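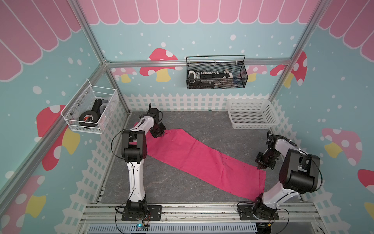 A length of pink at the Flositz open day, Tidbridge

Days Out & Detours
6 min read
38 shares | 5 comments

The Flositz mill opens its doors to the public twice a year, once in spring and once in October, and both times the town of Tidbridge behaves as if it had never seen a car before. I went on 2024-03-23 and parked in a field behind the feed store, where a teenager in a reflective vest waved me into a puddle with real authority.

I should say I'm not a fabric person. I own one good shirt. But my sister-in-law quilts, the way other people gamble, and she had been talking about this open day since Christmas, and her car was in the shop.

Admission is free, but you pay for the tour, the coffee and, later, your own weakness in the remnant room. We got stickers with the tour time written on them. Mine fell off in the first hallway and I spent the rest of the morning feeling like a trespasser.

The tour begins in the old boiler house with a film. The film covers the founding of the mill, the flood, the second flood, and a long stretch in the middle when the place made nothing but lining for work gloves. The sound was bad, so what I learned about the second flood I mostly learned from the faces of the people in it. Then you go up an iron staircase to the weaving floor, and somebody hands you foam earplugs.

I had expected to be bored by the looms and I wasn't. They run only four of them for visitors, and four is plenty. The floor hums up through your shoes. Our guide had worked there since high school and had developed a way of explaining things entirely with her hands, so that by the end of it I understood warp and weft better than I ever have from someone talking. She also mimed what happens when you wear a necktie near a loom. A man in our group took his off.

Downstairs it's quieter, and they let you get close to cloth and ask your questions at a normal volume. I asked how you tell a twill from a plain weave. You look for the diagonal, it seems. Once you know this you can't stop. I looked for the diagonal on my jeans, on the guide's apron, on the back of the stranger ahead of me in line, who noticed.

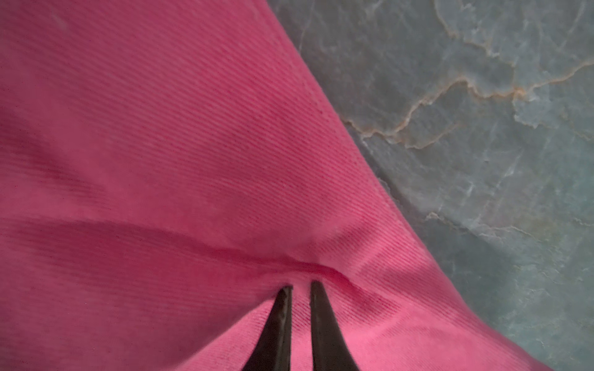

The guide's other lesson was about color, and it was mostly a list of grievances. Reds and pinks are trouble. They match under the lights in the dye room and then stop matching when the customer takes them out to the parking lot. She told us about an order for a hotel in Chin that came back three times, until someone finally asked what kind of light bulbs the hotel used. There are 106 shades on the mill's current card, and she seemed to have a personal quarrel with most of them.

Lunch was in the canteen. I had the soup. It was the color of the soup they always have in these places, and it cost less than parking in a real city, so I have no complaint. The pie had run out by noon, and there was a sign saying so, with a small drawing of a sad pie. Get there early if pie matters to you.

Then the remnant room. I had been warned, but only in the tone people use for good restaurants. It's a long shed with bins down both sides, sold by weight, and the etiquette is that there isn't any. A very small woman in a raincoat took a roll of corduroy out of my arms, said thank you, and left with it. I hadn't wanted the corduroy, but I've thought about it since. My sister-in-law spent $93 and described this as restraint.

There is also a museum corner, which you reach through the gift shop and leave through the gift shop. It has ledgers, a case of shuttles and a wonderful sample book from the Dedell works across the river, long closed, with stripes so loud they could be sold tomorrow. I'd have stayed longer, but the one bench was taken up by husbands.

A few practical notes. Wear flat shoes. Book the first tour if you can, while the guides still have their voices. The restrooms are across the yard, past the loading dock, and the line is shorter than it looks from the door. Dogs aren't allowed in any of the buildings, though I met two in the remnant room.

We drove home with the back seat full and the windows cracked, on account of the smell of new wool. I bought one thing, a dish towel. It's a twill. I checked.

Filed under: small towns, factory tours, things by the pound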